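Open day at Cevton: simulation first, hardware second

Cevton opened its Gillies building to visitors one Monday in September. Most of the demonstration ran in a simulator, on a wall display, with the physical two-armed machine parked behind a rail for the first part of the morning. Haruna Yokoyama, who leads the manipulation group, talked between sessions about what the visitors were being shown and what they were not.

The simulator is called Sorkero. Yokoyama's group uses it to check control software before any of it reaches a motor. "We write a task, we build the counter and the objects for it, and we run it until the failures stop being interesting," she said. "Then we run it some more."

For the open day the group chose kitchen objects. Yokoyama said the choice was practical. Visitors know how large a pear is and how it ought to be handled, so they can judge a motion without being told what a good one looks like. Earlier open days used machined test blocks, and few people stayed to watch.

A batch for this series is 457 runs. Between runs the software moves the objects and turns them to new angles. Daichi Sasaki, who maintains the object models, said the shapes matter less than the contact settings. "A pear is a poor shape for a hand," he said. "It's wide at one end, it rolls on a curve, and if the friction value is wrong it rolls in a way no fruit ever has. I spent most of August on friction."

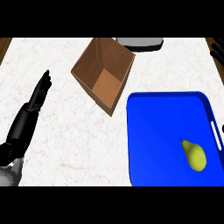
Why run so much of the work in simulation before using the real arms?

Time and wear. A batch finishes in 34 minutes in Sorkero, and a fault in the code costs a restart. On the hardware the same fault can cost a finger joint, and replacement joints have to be ordered.

Yokoyama was careful about what the simulator does not cover. Cable drag is missing. Joint temperature is treated as constant. Lighting is even, which makes the vision software look better than it is. "I wouldn't quote a simulated success rate to a customer," she said. "I'd quote it to Daichi, and he would argue with it."

The hardware session began at 11 a.m. with 70 visitors registered. Power to the arms came through a controller from Ristance, and the emergency stop was tested in front of the audience before each of the 3 demonstrations. Sasaki ran the console. He kept the arms at reduced speed throughout, a condition of having visitors in the building.

Asked what the group would work on next, Yokoyama named handoffs between the left and right hands. The present software plans each arm separately and then checks for collisions, a method she called safe and slow. A joint planner is in testing in Sorkero. It has not been loaded on the machine.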